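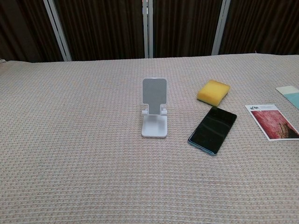
Wednesday, September 2, 2020

Fault again on the Festari arm, third cycle after lunch. The task is the tabletop one: pick up the phone, set it on the white stand, release, retract. The gripper closed at the correct width, lifted, then lost position on the wrist joint and stopped with error 207. Brakes held. I pressed the emergency stop anyway and supported the phone by hand before opening the fingers.

Log shows the wrist encoder dropping out for 17 ms. The Clernent controller tolerates 4. Joint temperature normal, supply voltage normal. The same dropout appears in two of this morning's runs, both short enough to pass without a stop.

Reseated the encoder connector and ran the wrist through its full travel unloaded. No error. Repeated with the cable flexed by hand near the clamp and got 207 at once. I suspect a broken conductor at the bend. The cable has done around 618 hours.

A second matter, separate from the cable. The waffle cloth lets the stand creep when the arm pushes against it. The sponge grasp is unaffected.

Arm locked out and tagged. Replacement cable requested from Quansah; the Braltham spare has the wrong plug. Force limit to be checked again before any further runs with the phone.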